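Baseplate (construction toy)

A baseplate is a flat or nearly flat plate with studs on its upper side, used as the ground on which plastic building blocks are placed.

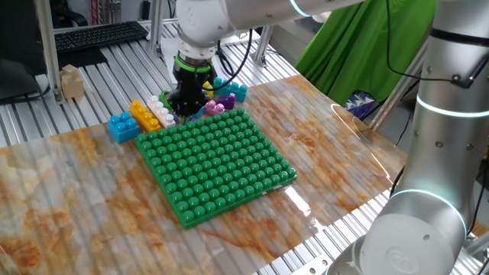 The baseplate is one of the oldest parts of the stud-and-tube family of construction toys, and in most languages it is known simply as the plate, the board or the ground. Its task is to hold the lowest row of blocks in fixed positions, so that a model can be lifted, turned or carried to another place. Baseplates are sold in many colors, of which green is the most common, as it stands for grass in houses, farms and gardens. A square green plate with thick edges and rounded studs, with loose blocks in blue, yellow, white, teal and purple lying near it, shows the usual contrast between the ground and the parts to be built. Gray plates are used for streets and castles, blue plates for water, and tan plates for sand.

Construction

Two main types are known. The thin type is a single sheet formed over a mold, with studs that are hollow from below. It is light and cheap, but other blocks cannot be attached to its underside. The thick type is molded in the same way as ordinary blocks and has a visible side wall. It bends less and is preferred for small children, who often press on one corner with full weight.

The size of a baseplate is given in studs and not in inches. A plate named 24 by 24 has this number of studs along each side. The distance between the centers of two studs is called the pitch. Plates and blocks of different makers can be joined only if they have the same pitch and nearly the same stud diameter. Large blocks for younger children have a larger pitch, and they need their own plates.

Blocks are named by the same rule. The 2x2 and the 2x4 block are the two sizes found in almost every set. A 2x4 block connects to eight studs of the plate and therefore holds better than a 2x2 block, for which reason it is normally chosen for the corners of a wall.

Use

A model is usually started from the outer line of the building. The first row is laid without pressing, the positions are checked, and then every block is pushed down until no gap remains. In the second row the joints are moved by one or two studs, as in real masonry. Builders who wish to place a house at an angle to the plate use a turning piece or a hinge, because the studs themselves allow only straight positions.

The surface under the plate has some influence on the work. On a carpet the plate bends and the blocks come loose at the middle. On a smooth table cover it may slide, and some builders put a damp cloth below it.

Several plates can be combined to make a larger area. They are not connected by themselves, so blocks are laid across the border from one plate to the next. In the toy library of Vilela, a town model prepared every November by Baiba Tamošiūnaitė is joined in this manner. It contained over 150 houses in its largest version, and was kept in storage as separate plates between the exhibitions.

Makers

Among the smaller makers, Proletti produced thick plates in green and red, and Storis sold thin plates together with mixed bags of 565 blocks. Plates by Gondus had slightly lower studs, and collectors describe their grip as weak. The collector Rimantas Kazlauskienė divides the Gondus plates into 3 series according to the shape of the corner, which was first sharp, later rounded, and finally cut at a slant.

Care

Baseplates are washed by hand in lukewarm water with a little soap. A soft toothbrush removes dust between the studs. Hot water and dishwashers may cause warping, especially in the thin type. A plate which is slightly warped can be laid under heavy books for a few days, although the result is not always permanent. Long exposure to the sun makes white and light gray plates yellow, while green plates become paler.

See also: Building block; Stud (toy); Play table; Toy library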